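Session notes, 02/08/2022

We have now finished the second part of the summer project at the club, and I said I would write it up before the details go. The task is picking up soft packaging: plastic bags, paper packets, anything that changes shape when you touch it. Boxes were the first part and we were done with those in January.

The rules are simple. Each person works with two hand-held grippers and moves things on a table that has not been tidied first. Okov, the program Þórey Laxdal wrote for us, stores each attempt as a separate clip. Our target for the project is 2,000 clips and we have 700. An evening of 30 is good going for one person.

I spent most of my time on plastic. A bag that has a fold standing up is much easier than one lying flat, and you can get the fingertips on either side of the fold and close them. A flat bag slides. Paper packets are somewhere in between.

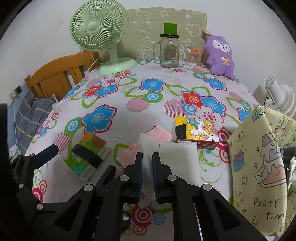
Poul Hallgrímsson thinks the tablecloth matters more than the bag, and that a printed cloth gives the software far too much to sort out when the plastic on top of it is see-through. He would like half the remaining clips done on plain cloth so we can compare. I don't mind doing that, but it should be agreed before anyone records more.

Other things to fix. The clip names are a mess and I have renamed 15 of mine by hand. Hafþór Norðdahl has the spare pads and needs to bring them back. We also still have no rule for when an attempt counts as failed. I stop if I drop something twice, but others carry on until it works.

Next session we start on moving a bag from one gripper to the other.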